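Community Help > Retail Fixtures and Display > Countertop Racks

Soft caps and pouches sliding off a two-tier rotating counter rack

Posted by Pascual Garrido

I am responsible for the front counter at the Leiva community shop in Preromstead. We recently received a white wire rack of the spinning type, to be placed on the counter beside the register. It has a lower tier of short hooks and an upper tier of longer ones. Our supplier, Romatex, lists it as model 3657 and states that it is suitable for "caps and small soft goods." No hanging instructions were enclosed.

Our stock for this rack consists of black fabric caps and padded pouches, 60 pieces in total. When an item is placed on an upper hook by its edge, it tends to slide off as soon as a customer turns the rack. Items on the lower tier remain in place but are pressed out of shape by those above them. I would be grateful for guidance on the following: which part of a soft item should rest on the hook, which tier should be filled first, and whether all hooks should be used. The rack must be ready by Friday.

Posted by Cledwyn Griffiths

The difficulty described is a common one with padded goods, and it can be corrected without any change to the rack.

Each item should be shaped by hand before it is hung. Open it, press the rounded side outward from within, and lay any flap or folded edge flat. Caps should be hung by the closure at the back, where one is present. A pouch should be hung by its loop or, if it has no loop, by a firm hem. A single layer of loose fabric will not hold -- it stretches over the tip of the hook and lets go when the rack is turned.

The lower tier should be filled first, as the weight near the base keeps the rack steady. Proceed to the upper tier by placing one item, then a second directly across from it, and continue in pairs. Loading one side completely before starting the other will cause the rack to lean. On a smooth counter, a thin non-slip mat beneath the base ring is recommended.

It is not necessary to use every hook. Where items on the two tiers touch, leave alternate upper hooks empty and keep the remaining stock in a drawer. Our own counter at Kavurau displays 33 pieces on two racks, and these are refilled at midday.

Dark fabric shows lint readily. A clothes brush should be kept at the counter and used before each item is hung -- brushing afterward sets the whole rack turning.

The pictures below show a rack of this type on a wooden tabletop and the fabric of a black pouch at close range.
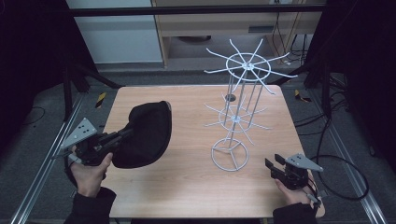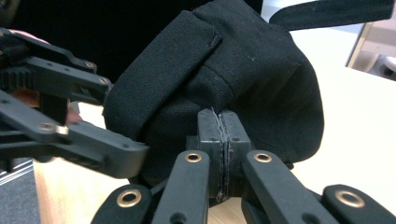 White wire rack with black fabric item (first picture); black pouch with folded flap and stitched hem (second picture).

Posted by Member 1416

We use clip hangers for ours. They hold well but may leave a mark on padded items. Please confirm with your supplier whether the hook ends are capped, as ours were not and two linings were torn.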